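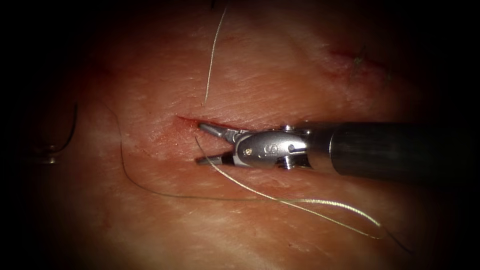 Rhys Kerslake replied: If an arm can get two thin jaws to the end of a cut that small, my Luko can learn to fold towels. Give it 2 years.

Posted by huttunen_fan, Thursday, March 28, 2019

Search this forum Go

Who's steering, though? A needle driver goes where it's told. Folding towels means somebody has to decide where the corner is, and my laundry pile has 87 corners.

kinddale_ray
We paid for a Grellus on the line last October. It packs 200 boxes fine, then one flap sticks up and it stops - every time. Stitching is the same sort of job: thread lying all over the work, and thread never lies the same way twice. 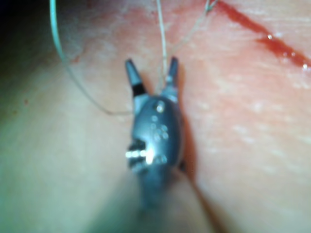 So I'd want to see it run a whole shift with no hands on the controls before I believed a word.

Rhys Kerslake
You bought the cheap one, Ray. Ours does 600 and hardly stops.

kinddale_ray
Hardly? Who clears it when it does?

huttunen_fan
Same guy who untangles the sock from my vacuum - me. Wake me up when it can do the stairs.

Last updated: 4 replies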